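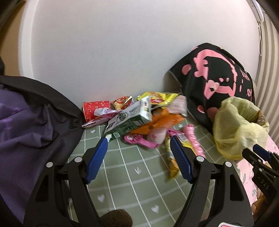 How many times do you have to show a robot the same job before it catches on?
More than you'd like. Our packet-sorting task is at 339 demonstrations by hand, and Lyle Yazzie, who looks after the training side at Bandmont, would like a good many more before he lets anyone get excited.

The job itself is one your kids could do for pocket money: take a thing off a heap, put it somewhere else. We've been teaching it with the hand-held grippers since the start of January. You hold one in each hand, squeeze to close the jaws, and try to forget that you own ten perfectly good fingers. The computer gets your movements and the camera view, and in theory it learns what you meant. It also learns what you did, and there lies most of our trouble.

Adjoa Agbeko went through the first 216 runs and found that one of us (the initials are T.D.) hovers over the heap before every single pick, like a man choosing a chocolate he will later regret. The trained arm now hovers too. Tavion Doucet has been spoken to, kindly, and given a fresh session to make up for it.

A few habits to keep in mind if you're on the roster:

Open the jaws wide before you go in. Half-open jaws shove wrappers about, and the robot will copy the shoving.

Cartons get picked across the narrow side. Soft packets get picked wherever there's a fold to grab.

If you drop something, leave it for a second and then pick it up the way you normally would. Recoveries are worth keeping. Muttering is fine — there's no sound on the recordings.

Mess the heap up again between runs. Despina Popescu has a gift for tidying as she goes, and a robot raised on tidy heaps will fall to bits in a real cupboard.

We did try remote control, with the operator steering the arm from the next room at Tirton. It was slower, and Alaric Ferreira described the feeling as buttering toast through a letterbox. We'll keep it for jobs where the actual arm has to be in the picture, and stick with the hand-helds for anything small and crinkly.

Sessions run 10 minutes each. Put your name on the sheet by the kettle, and please use your own line this time, Tavion.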